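MKT 261: Principles of Digital Marketing
Unit 5 Handout - Email Marketing and List Management

Prepared by Chiharu Kaneko, Department of Business, Clenbridge College

Purpose of this handout

Students should read this handout before the seminar and bring a copy to class. It covers permission, segmentation, message design and the reporting of results. Search advertising is treated separately in Unit 6 and will not be discussed here.

1. Permission and the source of the list

An email list is a record of people who have agreed to hear from a business. The manner in which that agreement was given affects every result that follows. A customer who enters an address at checkout in order to receive a receipt has not necessarily asked for a newsletter, and the two requests should be kept apart on the form.

Two methods of sign-up are in general use. Under single opt-in, the address is added as soon as the form is submitted. Under double opt-in, the subscriber must also select a link in a confirmation message. The second method produces a smaller list with fewer mistyped addresses. Purchased lists are outside the scope of good practice and may not be proposed in any assignment for this course.

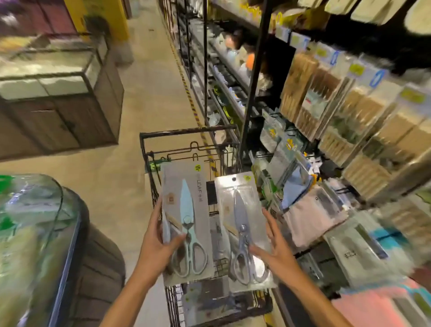 Each list should also carry a field for the source of the address, such as store counter, website footer or event. Students often leave this field out of their plans. Without it, a later comparison of subscribers by source cannot be made.

2. Segmentation

Segmentation is the division of a list into groups that will receive different messages. The most common bases are location, purchase history and time elapsed from the last purchase. A segment is useful only when the business has something different to say to it.

Case for discussion: Brindia, a regional seller of household goods, held a list of 2000 addresses and sent the same message to all of them every week. In January the company separated out the customers who had bought within the previous 12 months and moved the remainder to a monthly message. Consider what the company could learn from this change, and what it could not learn without a control group.
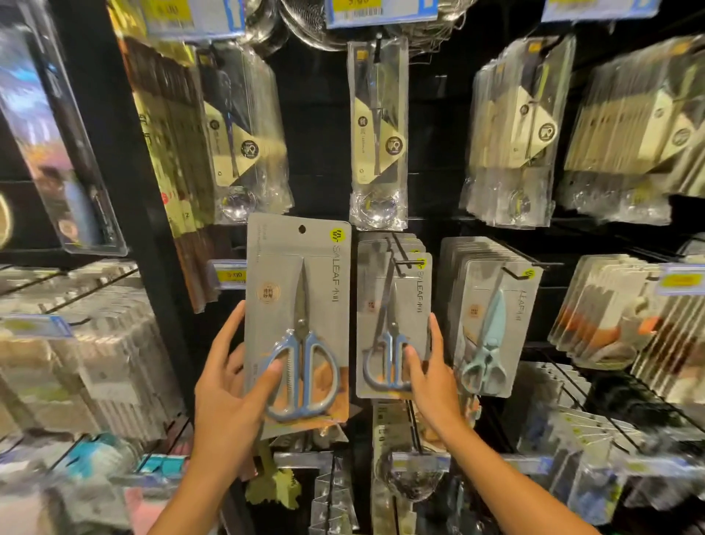 The treatment of inactive subscribers deserves particular care. It is customary to send a short series of messages asking whether the subscriber wishes to remain, and to remove those who do not respond. Mail providers take engagement into account when deciding where a message is delivered - a large inactive group can therefore harm delivery to everyone else.

3. Subject line and message content

The subject line should state what the message contains. Lines that imitate a personal reply, or that claim an urgency the offer does not have, may raise the open rate for one mailing and increase complaints over several.

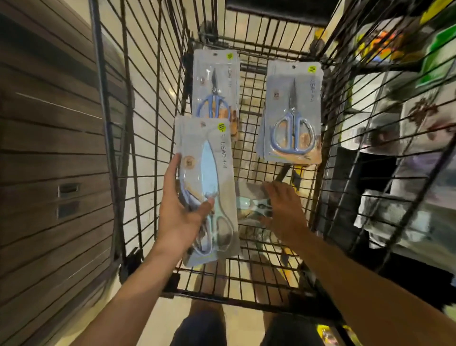
A promotional message should be built on one offer, with one main link. The product name in the message must match the name on the product page, and the variant must be stated where more than one exists. For a pair of scissors sold on a blister card, as in the photograph, the copy might read "scissors with mint-green handles" and the linked page should open on that color. A reader who arrives at a general category page will often leave it without searching further.

4. Measurement

Delivery rate, click rate, conversion rate and unsubscribe rate are to be reported for each mailing. Open rate may be included, with a note that some mail programs load images automatically and so overstate it. Always give the base of a percentage. Reports that state a click rate without saying whether it was calculated on messages delivered or on messages opened will be returned for correction.

Assignment

Prepare an email plan for either Brolus or Matsuda, using the company profiles distributed in Unit 4. The plan should contain a sign-up form, two segments, one complete message for each segment and a table of the measures to be reported. Up to 5 pages will be accepted, excluding the table. Submit the plan through the course page before the Unit 6 seminar.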